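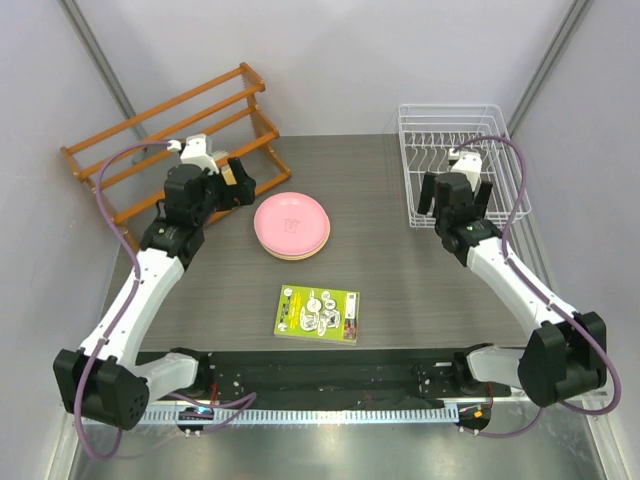
The two-arm station with the plates, the book and both racks on the table.

Flustard: Frequently Asked Questions

What is Flustard?

Flustard is our method for teaching a pair of robot arms to put household things away when there is more than one place they could go. The arms get a short written instruction and camera views, and they have to work out which object, which rack and which arm. We've been working on it for a long time now and we still crowd around the monitor when a new run starts!

Why two racks?

With one rack on the table, a policy can learn to carry everything to the same corner and still score well. Put a wooden rack on one side and a wire rack on the other, and that shortcut is gone. The instruction "plate to the wire rack" and the instruction "plate to the wooden rack" start from exactly the same layout, so the words are the only thing that tells them apart. We call these twin instructions, and they are our favorite part of the whole project.

What does the book do?

It's an object that most instructions never mention. Early models grabbed whatever was closest to the gripper, and a flat book near the front of the table caught them out again and again (one of them tried to rack it between the bars). We also have instructions that do name the book, so the model can't simply learn to ignore it.

Where does the training data come from?

From people driving the arms by hand. We collected 580 demonstrations in all, and 400 of them are twin instructions, recorded in matched sets. The rest are single moves, regrasps and recoveries. The recoveries turned out to be worth every minute. An operator sets up a bad grasp on purpose, then fixes it, and the model picks up the fixing surprisingly fast.

What is new about the method itself?

Most of it is ordinary imitation learning. Our addition is a small module called Nimri that compares the two halves of a twin set during training. It asks the network to predict where the motions will split, and it penalizes the network if they split too late. Before Nimri, the arm would lift a plate, drift to the middle of the table and hang there, which was painful to watch. With Nimri the choice is made before the fingers close.

How well does it work?

We ran 100 test trials per model, with the same starting layouts for each one. The version with Nimri picked the right rack far more often than the version without it, and it hesitated less too. Placement is a different story. Getting a plate over a rack is easy; getting it upright between two prongs is hard, and both versions still lose plates there. The trial-by-trial results are in the Grumbridge folder of the release, failures included. Please look at the failures, they're the fun ones.

Do the arms ever work together?

Yes, in the handover tasks. A plate picked up by the left arm can be passed across the middle of the table so the right arm can finish the job. No separate controller handles this. One network outputs the motion for both arms at every step, and the idle arm learns to stay out of the way.

Why stack the plates?

A single plate on a flat table is a much kinder problem. In a stack, the gripper has to take the top plate by the rim and leave the others where they are. A slightly uneven stack is good training material, so we don't straighten it between runs.

Do I need the same hardware to try it?

You need 2 arms, a camera on each wrist and a way to drive the arms by hand. The code doesn't care much about the brand of arm, but you will have to write your own joint limits file. Secure your camera cables along the forearms with plenty of slack at the elbows. We learned that one during a very long afternoon in March.

Can I use different objects?

Please do! Favgate, the layout tool that comes with the code, lets you list your own objects and destinations and then writes out the matched instructions for you. Start with two destinations that need clearly different motions. Bowls and mugs are on our own list, and we'd love to hear from anyone who gets to them first.

What doesn't it handle yet?

Clear plates, anything soft, and instructions with a "then" in the middle. We're working on the last of these now.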